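Suven can-placing episodes, fault subset
Maintainer: Rosemarie Rathjen
Last changed: 22 Mar 2021

This folder holds the 50 episodes pulled from the main Suven set after the wrist fault. The task is to put a drink can on top of the drawer cabinet. In these runs the wrist joint lost its zero offset partway through, and the logged angle no longer matched the arm. Fourteen of them ended in a protective stop.

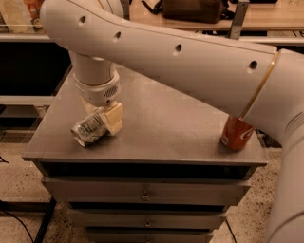 Can the fault episodes be used for training?
Only the camera images. Joint angles after the flag in faults.csv are wrong and we have no way to recover them.

The cause was a worn encoder connector. Reinhold Kuhlmann replaced it and re-zeroed the joint, and the fault hasn't come back. Firmware 2 now stops the arm if the wrist reading jumps between samples. Older firmware does not, so don't replay these trajectories on hardware.

Known problems
- Stop events are logged late in some files.
- Can labels are not annotated.
- Gripper force was not recorded.

The Barnura copy still has the old file names. It will be replaced in April.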